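**Wanted: people who sleep badly (and don't mind writing it down)**

Clavska is looking for 46 adults to keep a sleep diary for 14 nights this November. You fill in one page each morning, before coffee if you can bear it, and we read them all with great sympathy.

We want to know what ordinary people do when they wake at three and can't drop off again. There is plenty written about what they ought to do. Far less has been written about standing in the kitchen eating crackers, or reading the terms and conditions of a boiler warranty, and that's the part we're after.
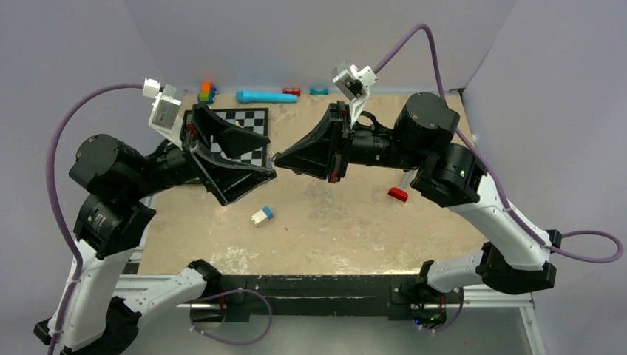

You should be over 18, living in the UK, and awake at least three nights a week when you'd prefer not to be. Shift workers are welcome. So are parents of small babies, though we do ask that the baby isn't the one filling in the form. If you're being treated for a sleep disorder, please talk to your doctor before signing up.

Diaries come by post, on paper, with a pencil. There is no app - we tried one last year, and people stayed up looking at it.

**What you get:** £395, paid in one go once your diary reaches us. Gaps are fine. A diary with every box ticked in the same handwriting at the same angle is less fine, and Yatziri Ventura, who runs the study, has seen a few.

**How to apply:** write to Yatziri at the Clavska office, Pangilinan House, and tell us in a paragraph or two about your last bad night. Nothing over 900 words, please. Applications sent at 4am will be treated the same as all the others, but we will notice.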